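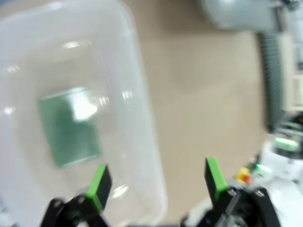

Posted in March by the Rullcombe bench blog

I finally did it — I sorted the electronics drawer! If you've been reading for a while you know the drawer. It started life as a place for batteries and tape, and then it swallowed every half-finished project I've had since moving to Rullcombe.

The new rule is clear bins. Big see-through plastic ones, with nothing fancy about them, and I am so happy with how they work. Boards go in the bins and everything else goes in envelopes. I used to keep my boards in shoeboxes, which meant lifting five lids to find anything (and usually buying another one before I got to the fifth). Now I can look across the table and spot that green right away.

And I do love a green board with a fine grid of dots all over it. There's something about one before any parts go on. It could be a doorbell, it could be a clock, it could be the plant-watering thing I've been promising my sister for two summers. One of my old sheets has 2,160 holes, according to the packet, and I have used maybe a corner of it.

A few things I learned while sorting:

Big bins beat small ones. I bought a set of little compartment boxes from Feltberg first and the boards wouldn't lie down in them. They stuck up at the corners and the lids wouldn't close.

One kind of thing per bin. I tried putting cables in with the boards for a day and had a bird's nest by supper.

Resistors are their own hobby. I found more than 400 loose ones at the bottom of that drawer, and 53 envelopes later they all have labels. My handwriting got worse as I went, so good luck to me finding anything above 10k.

Next up is the Usuga clock kit, which has been waiting since last fall and needs 64 tiny LEDs soldered in straight lines. I can't wait! I'll post how it goes, crooked rows included.

If you have a good way to store wire, please tell me. Mine is still in a cookie tin.

Contact | © Rullcombe bench blog | Back to top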